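Shona Stubbs
Thread on color sorting for toddlers and young kids. I run a small play group in Aston and sorting is the activity I get the most messages about, so I'm putting it in one place.

Shona Stubbs
You need three things: a tray with sides, some small objects in two colors, and a container for each color. The tray matters more than people expect. On a bare table the pieces end up on the floor and the session becomes a session of picking things up.

Shona Stubbs
Start with two colors only. I've seen sets sold with six colors and six cups, and most of my youngest ones just fill one cup with everything. That's a fine activity too, but it's filling. It isn't sorting yet.

Shona Stubbs
Pick colors that are far apart. Red and orange are hard under the lights in our hall. Blue and purple are worse. Green and pink have never given us any trouble.

Shona Stubbs
Match the container to the pieces. A label or a sticker works for older kids. For the little ones the bucket itself should be the color, so they can check by looking.

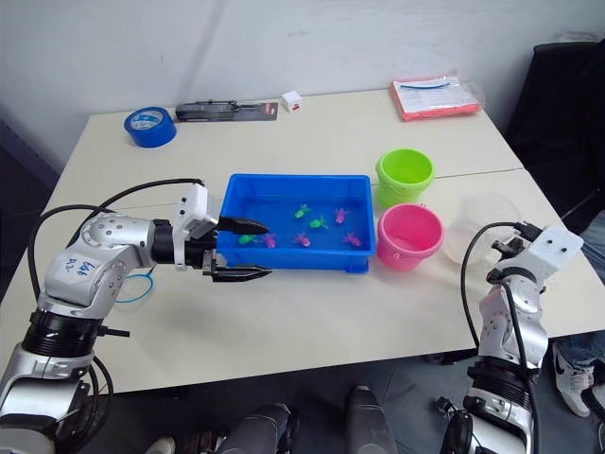
Shona Stubbs
Animals go over better than plain counters in my group, and I no longer put counters out first. Kids name them, line them up, and then remember there are buckets. I set the tray in the middle with the buckets right up against one side, green one behind and pink one in front, so it's a short trip from tray to bucket. If the buckets are across the table, pieces get dropped on the way or go in a pocket.

Shona Stubbs
On see-through pieces: they look nice and kids like holding them up to the window. The color is a little weaker than on solid ones, so a plain tray helps. Ours had a pattern printed on the bottom for a while and the pieces got lost in it. I gave that tray to the paint corner.

Shona Stubbs
Don't dump the whole bag out. I use a small handful per child and keep the rest on the shelf. Our full tub is 1,000 pieces from Brellero and I have had it tipped over twice. Small handful.

Shona Stubbs
Size warning. A lot of these little animals are small enough to choke on. Check the age on the package. With the under threes I use big wooden blocks and mixing bowls instead, and I sit at the table the whole time. If a younger brother or sister is in the room, the small pieces stay put away.

Shona Stubbs
What I say to start: "Green ones live here, pink ones live here." Then I move one of each myself and stop talking. If a piece goes in the wrong bucket I leave it alone. At the end we tip each bucket out and look, and they usually spot it.

Shona Stubbs
Devendra Nishad asked about tongs. Yes, but later. Fingers first, until the sorting is easy, then tongs. Doing both at once is two new jobs. The short wide plastic tongs from Lomine have worked for us. Metal ones from the kitchen drawer were too stiff for most of the group.

Shona Stubbs
How long it lasts: 5 minutes is normal for a two-year-old with blocks. My four-year-olds can go 15 if the pieces are new to them. When they start throwing, we're done, and the lid goes on.

Shona Stubbs
Next steps when two colors get easy. Add a third color and a third bucket. Or keep two colors and sort by kind of animal instead. I wouldn't change both in the same week.

Shona Stubbs
Counting can come in at the end if they want it. Tip out one bucket, line them up, count together. Then the other one. "Which line is longer?" gets a better answer than "How many more?" at this age.

Shona Stubbs
Cleaning: warm water and dish soap in a mesh laundry bag, swish, hang the bag up over the sink. Nisreen Moussa told me to try the bag and I haven't gone back to the colander. The buckets and tray get wiped down after every group.

Shona Stubbs
Storage: one zip bag per color set, all the bags in one lidded box, buckets stacked inside each other on top. I keep 34 pieces to a bag so I can tell fairly quickly when one has gone home with somebody.

Shona Stubbs
A few people asked if you have to buy anything. No. Bottle caps that are too big to swallow, socks, and plastic lids all sort fine. Muffin tins and cereal bowls work as containers. Tape a square of colored paper in the bottom of each.

Shona Stubbs
I'll do one on pouring and scooping in March, when we can have the back door open and I don't mind rice on the floor. Leave questions under this one and I'll get to them after pickup.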